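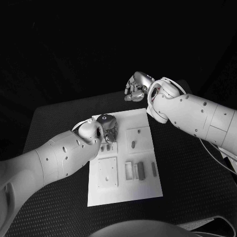

Workbench and Small Parts Storage – Inspection Checklist
Filed under: Workplace Safety > Checklists & Forms
Search this site Go

Site: Tridmont, assembly room
Inspected by: Teodor Makowska
Date: Sep 21, 2025

1. Bench load rating posted and legible. PASS. Label reads 1,000 lb.
2. Shelving anchored to wall. FAIL. Two brackets on the Clanela unit are missing bolts. Carried over from June.
3. Small parts kept on boards or in trays when on the bench. PASS.

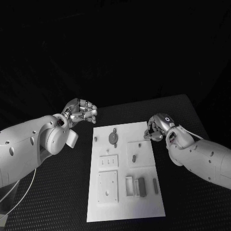
Parts board on dark table.

4. Aisle clear to exit door. PASS – cart moved during inspection.
5. Extinguisher tag current. PASS. Unit 783.
6. Task lighting. FAIL. Lamp at bench 4 flickers; replace ballast.
7. Power strips not daisy-chained. PASS.
8. Eyewash flushed and logged. Log sheet full, new sheet needed.

Reinspect items 2 and 6 after repair.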